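06/07/2021
Bench surface, second coat and layout

Picked up from Muireann's note on the bench top. First coat of oil went on last week and had gone dull near the middle, where most of the work happens. Wiped down with a barely damp cloth, left to dry, then sanded by hand with 200 grit, along the grain only. Cross-grain marks from the previous sanding are still there at the back left if the light is low. Not worth chasing.

Second coat: Radov bench oil, 490 ml tin, a little under half used. Applied with a lint-free pad, left 20 minutes, excess wiped off. The wiping matters more than the amount put on. Last time the surplus sat too long and stayed tacky for two days, and paper stuck to it.

Checked flatness with the 2000 mm straightedge before oiling. Slight hollow across the middle, takes a thin feeler but not the next one up. No change from the figure Anel wrote inside the drawer, so the top has not moved over the damp spell. The end grain at the right side drinks more than the rest and got an extra pass.

Storage. The flat Flomport trays are no good for small loose pieces. They slide about, take up bench area, and everything ends up in one corner. Tall containers are better: small footprint, and the contents can be tipped out and put back in one movement. Cardboard tube is adequate for light plastic parts. It will not survive oil or water, so it stays off the top until the coat has hardened. The Nukico tubs would be the permanent answer but the lids split in the cold store, and I would not order more until we hear back from Nic Aodha about replacements.

Rules for the top, as agreed with Anel:
- No hot glue directly on the wood. Use the silicone mat. Glue residue lifts the finish when scraped off.
- Sponges wrung out before they are put down. A wet one left overnight gave us the gray ring on the old bench.
- Blocks go back in the tube at the end of a session, green ones included.
- Nothing dragged. Lift it. 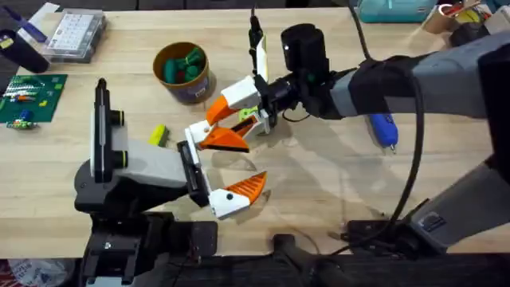

Bench top with green blocks in the cardboard tube, sponge block to the left.

Grain is easy to read along the top, faint lines, pale color overall. I had expected the oil to darken it more. Muireann prefers it pale, as small parts are easier to find against it. Agreed, although the yellow-green sponge is a poor choice if we want contrast with green blocks. Blue or pink next time.

To do:
- Water drop test on the end grain, 10 minutes, note any darkening.
- Label for the oil tin with date opened.
- Ask Muireann where the 200 grit went. One sheet left in the drawer.
- Oily pads: laid flat outside to dry — not in the bin.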